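Grindemby gripper comparison

The Grindemby gripper comparison is a bench study of small parallel grippers for robot arms, run by the Skistetti workshop. It sets different finger shapes, wrist cameras and hand controllers against one another on the same set of everyday handling tasks. The study is best known for its work on tapered, 3D-printed fingers and for the unusually thorough notes it keeps on failed grasps, which make lively reading for anyone who has ever watched a robot drop a screw.

Background

Skistetti began as a repair shop for light automation equipment. Its staff often had to choose a gripper for a customer's arm with little to go on beyond a payload figure and a stroke length. Two grippers with nearly the same numbers could behave very differently once they met a thin washer or a soft cable. The comparison grew out of that problem. The first trials, in January, used a single arm and two finger designs, and the results were different enough that the workshop decided to keep going.

The name comes from the street where the workshop had its first bench. It was kept after the move to larger rooms.

Method

Every gripper is bolted to the same wrist plate and driven through the same motions. A full trial consists of 900 grasps, split among flat parts, round parts, toothed parts and cloth. Each grasp is scored as held, slipped or missed. Slips get a short written note as well, and these notes are where much of the fun is: a part that rolls off one fingertip may be trapped neatly by another only slightly wider.

Motions are recorded by a person guiding the arm with a hand controller, then replayed without help. The replayed set must use the same starting positions as the guided set. Any trial in which the wrist plate has been loosened is thrown out and started again from the first grasp.

As of 2 April 2026, the public log held 2,683 scored grasps. Partial trials are included and marked as such.

Grippers and fingers

The most heavily tested gripper is the Undis, a two-finger electric model with changeable fingers. Its standard fingers are blunt and rubber-faced. They do wonderfully well on boxes and bottles and poorly on anything lying flat on a table, where the thick tips touch down before they can close under the edge.

The Vũ finger set was drawn up as an answer to this. Its fingers are long and narrow toward a point, and they are printed in one piece with a slot running lengthwise. The slot saves material and lets the finger give a little under load. On washers and small gears the Vũ set held far more often than the standard fingers, a result that surprised even the people who printed it. On heavy boxes it did worse, and the tips wore down sooner.

Surface finish turned out to matter a great deal. Fingers left with the grainy texture of the print gripped bare metal better than fingers that had been sanded smooth. Cloth was the exception, as rough tips tended to snag loose weave and carry it along when they opened.

Cameras

Two camera positions have been compared. An overhead camera sees the whole bench and makes it easy to plan a path, but the arm blocks its view just when the fingers close. A camera at the wrist travels with the gripper and keeps both fingertips in sight through the whole approach.

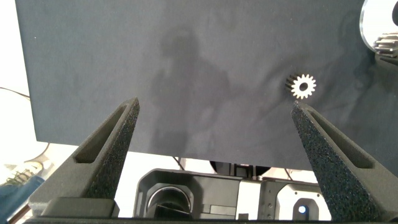 Wrist views bring troubles of their own. Shiny metal teeth throw back bright spots that move as the arm moves, and a shadow falling across dark cloth can hide the edge of a part. The background also changes constantly, and may take in cables, other machines or people near the bench. Skistetti treats this clutter as part of the test, on the grounds that a working shop is seldom tidy.

For toothed parts, the wrist camera gave the better results with every finger set tried. A gear seen from close up shows which way it is facing, and the fingers can be turned to meet its sides instead of its teeth. For large boxes the overhead camera was just as good and took less time to set up.

Controllers

The hand controllers tested fall into two types: a handle held in the air and a small copy of the arm that the operator moves directly. New operators usually learned the copy arm faster, because its joints stop where the real joints stop. The handle was less tiring over a full set of 900 grasps and gave finer control of the wrist angle.

Limits

The comparison uses one bench and one model of arm, so its scores do not carry over directly to other setups. Suction cups and grippers with three or more fingers have not been tested. Wear is noted by eye and has not been measured. Softer printed fingers, made to the same outline as the Vũ set, are next on the test list.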